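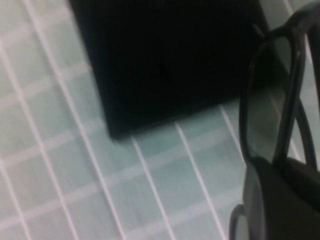
Section 2: Packing the keepsake box

Before you start

Clear the table and lay a flat cloth over it. Put small parts in a saucer so they don't roll off.

1. Take the lid off and set it to one side.

2. Stand the box on the cloth with the open side up.
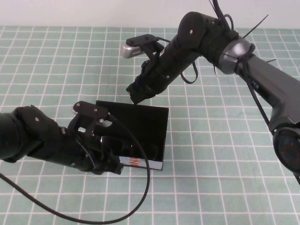
Heavy items go in first. Keep them low and towards the middle. A cloth printed with a grid helps here: line one side of the black box up with a white line and you will notice if it shifts while you pack.

Note: Leave a small gap below the rim. Do not press items down to make them fit.

3. Fill any gaps with tissue paper.

4. Lower the lid straight down. Check that it is level on all sides.
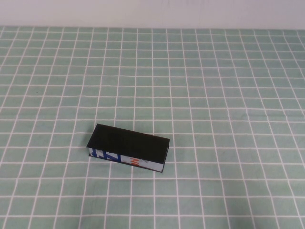
Storing the box

5. Keep the box flat in a dry cupboard, away from radiators.

Caution: Do not stack more than 2 boxes. Do not lift a full box by its lid.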